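Community > Workshop Help > Kits & Arms > Tridumico

Print this page | E-mail this page

Tridumico two-arm kit: worth it for laundry, or do I keep using my hands?

Posted by pillay_shed, Sat 27 July

I'm looking at the Tridumico two-arm kit with the wrist cameras. The brochure says it handles "household textiles", which covers everything from a tea towel to a doona. My interest is mesh wash bags. Has anyone tried one on something that floppy, and is the Lirkia support plan any use?

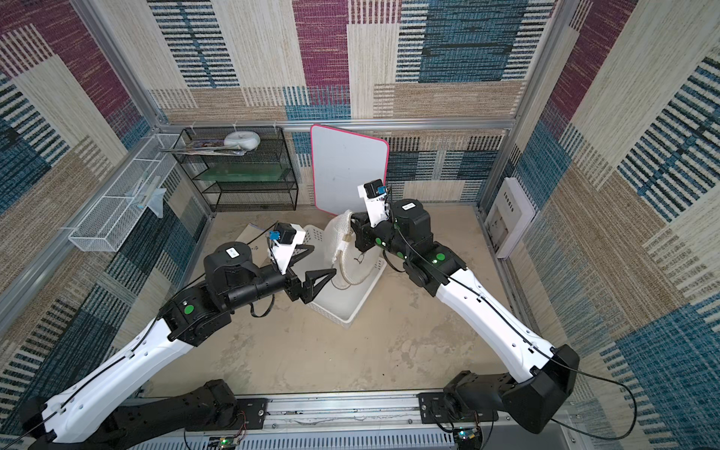 lintfilter

Ours is bolted to an aluminium rail, one base at each end, facing a white plastic laundry basket on concrete. Towels are fine. Mesh is a pain — the drawstring goes wherever it likes, and the fingers are a bit blunt for it. Start with the bag half out of the basket and have one arm do the grabbing. We got 30 good lifts out of 50, which my kids consider a poor effort.

Skip the Lirkia plan. I waited 5 days to be told to check the cables.

Pustville Tinkerer

Yes its good. Buy the long cables.

offcut1211

Depends what you value your time at. Setup ate most of September for me, and I could have washed every sock in Pustville. The arms themselves are solid and I'd buy them again, but the manual has the colour codes for the wiring back to front on the second page. Clip the cables along the upper links before you power up.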